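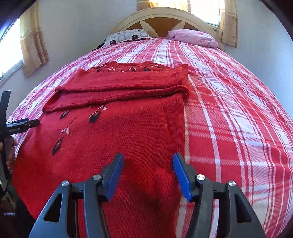 How to check whether a viral video is as old as it claims to be

I spend more of my evenings than I'd like arguing with relatives about videos. Somebody posts a clip of a crowd, or a scuffle outside a polling place, with a caption saying it happened this morning, and by dinner it has been shared 4,000 times and my aunt is furious at a mayor who wasn't even in office when it was filmed. So I finally wrote down what I do, mostly so I can send people a link instead of typing it all out again!

You don't need special software for this. A laptop is nicer than a phone, but I've done it on a phone on the bus.

Save your own copy first

Clips vanish, especially the dodgy ones. Save the video if you can, and copy the link, the account name and the exact wording of the caption into a note. I skipped this with the Wivilmont town hall video last December and spent a whole evening trying to remember whether the caption said "protesters" or "rioters" (it matters, if you want to search for it).

Grab 4 stills

Play it through once with the sound off. Then go back, pause, and take screenshots where the picture is sharp and there's something fixed in view: a storefront, a street sign, a bridge, a bus with a route number on it. Faces are much less useful than you'd think. Crop out any captions or logos that have been stuck on top, because they can throw the search off.

Run each still through a reverse image search

Use at least two different search engines, they really do give different results. Look for the oldest match and ignore the most popular one. If your clip from "today" shows up on a page from three years ago, you're pretty much done and can go make tea. No match doesn't mean the video is new, though. It could have been flipped left to right, which is an old trick, so flip your stills and try again.

Look at the weather and the shadows

My friend Merja Miettinen got me into this one. She noticed that everyone in a clip labeled 19th February was in short sleeves, in a town that was under snow that week. Look up the past weather for the place and date and compare. Long shadows at "noon" are worth a second look too.

Find the full version

This is the step people skip, and it's the one I care about most. A 30 second clip was very often cut from something longer. Search the words people are saying, in quotes, along with the name of the place. The Leckie council shouting match looked awful in the short cut. In the full recording you could hear the question that set it off, and I came away annoyed with a completely different person.

Ask who posted it first

Scroll back through the account. Does it ever post from that area? Did it exist last month? Then send a polite message and ask, "Did you film this yourself?" Tiina Turunen, who used to sit on the desk at our local paper, told me to ask for the clip just before or just after it on their phone. Somebody who was standing there can usually find one.

Write down what you don't know

I keep a note with three headings: confirmed, likely, no idea. The Kerov march footage is still under "no idea" and I've left it there. If you're going to reply to whoever shared the video, give them the older link and keep it short. My aunt answers a link. She does not answer a paragraph.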